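Ticket 539 – Laundry room, Trundby building: liquid detergent leaving blobs and streaks on darks
Status: Open, waiting on second test wash

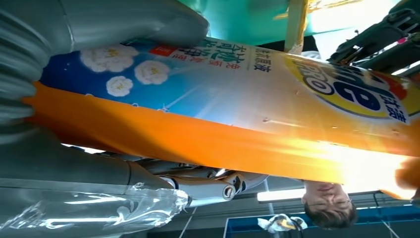 Orange detergent bottle, label side, with the white flowers on blue.

Opened by Huw Pumphrey, Wednesday, 8:20 am

Hello all, and thank you for looking at this so quickly last time I wrote in. I've been getting pale, slightly slimy streaks on dark towels and on my good navy sweater, always on the machine by the window and always with this liquid. The writing on the label is Chinese, which I'm sorry to say I can't read, so I have been guessing at the dose with the cap from my old Fodadix bottle. I fill it to the top line. The load is usually half a drum, cold cycle, and I pour the liquid straight on the clothes before I close the door.

Reply from Powell Building Support

Hi Huw, thanks for such a thorough note – it saves us a lot of back and forth! From what you describe I'd look at the dose first. A full Fodadix cap is a generous amount for half a drum, and we can't be sure your new liquid is the same strength. Please try the following:

1. Run the machine empty on hot, with nothing in the drawer.
2. Pull the drawer all the way out and rinse it in the sink. The left compartment on the Kesau machines gums up badly.
3. Wash the streaked towels again with no detergent at all.
4. Next load, put 20 ml in the drawer and keep it off the clothes.

If you know someone who reads Chinese, it would be lovely to have the directions from the bottle copied into this ticket.

Update from Huw, same day, 4 pm

Steps 1 to 3 done. The drawer was a sight, I must say, with a thick blue-gray paste right at the back. Towels came out much better, though the sweater still has one mark near the cuff. My neighbor upstairs has offered to read the label for me this evening. I'll do step 4 tomorrow with the dark sheets and write back.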